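**Is the Uditz kitchen simulation pack worth it for a beginner?**

Posted by **sollen_spoon**

Hi all, hoping someone can talk me into this or out of it before I spend the money. I've been teaching myself robot arm stuff in the evenings (I'm a school cook by day, so no laughing) and I've got as far as I can with the free sample rooms. I'd like to try proper kitchen jobs now, picking things up off a worktop and putting them somewhere else without sending them into orbit.

The one everybody seems to mention is the Uditz kitchen pack from Sollska. It's £330 for the full thing, with 400 kitchen layouts and an arm already set up. I've been on the 3 week trial since the start of February and I like it, mostly. The counters, the cupboards and the bits of food all load without me having to fiddle, and you get a different worktop and a different jumble of objects each time you reset.

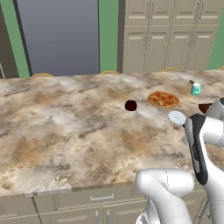
My worry is whether it's any good for learning on, or whether I'm just paying for nice cupboards. I don't own a real arm and won't for a good while. My laptop is middling. It runs, but the fan sounds like a hairdryer and the edges of things go a bit jaggedy on the lower setting. Does that matter to the arm, or only to me?

Also, some of the objects are a bit of a mystery! I had one the other night that I moved from one end of the counter to the other and I still couldn't tell you what it was. Is there a list somewhere?

Thanks in advance, and sorry for the ramble.

---

**mardle_and_mend**

I bought the full pack last year so I'll have a go at this.

Jagged edges first. If you're steering the arm yourself, or working from the object positions the pack hands you, it makes no odds at all. Leave it on low and spare your fan. If you're training something that works from the camera view then yes, it can matter, and I'd render those runs on the higher setting overnight and do your messing about on low. I do batches of 2000 resets that way and go to bed.

There is a list of objects. Open the layout, go to the Contents tab and click on the thing, and it gives you the name and the weight. Took me ages to find because the tab is hidden until you pause. Do check the weights while you're in there, as a few of mine were daft (I had a cup heavier than a saucepan) and that's often why something won't lift when your grip looks fine.

As for whether it's worth it, for me it was, but I used it nearly every night for months. What I like is the variety in the layouts. I'd got an arm working beautifully in one free room and it fell to bits the moment the counter was a different height. With Uditz you find that out on your first evening.

What I don't like: flat things. Plates, lids, anything thin lying on the worktop. The gripper either skates over the top or digs in at the edge and the whole thing flips. I ended up sliding them to the edge of the counter first and gripping them from there, and it took me a fortnight to get that half reliable. Start with cups. Start with cups and stay with cups for longer than you want to.

Support is slow but they do answer. Ask them for the hobby price before you pay as well, it isn't on the main page and they knocked a bit off mine.

---

**Florley**

Don't bother, just get Faulkner, it's free. Not as many kitchens but who needs 400

---

**tin_lid_terry**

Faulkner's fine but you have to set up the arm yourself and the instructions are miserable. If you've only ever used sample rooms I wouldn't start there. I lost most of a weekend to it and my arm was still on backwards.

One thing to add to what mardle said. Your trial saves don't carry over to the paid version unless you export them before it runs out. File, Export, tick "include layouts". I forgot the tick box and had all my settings and none of my kitchens, so do it tonight if you're anywhere near the end!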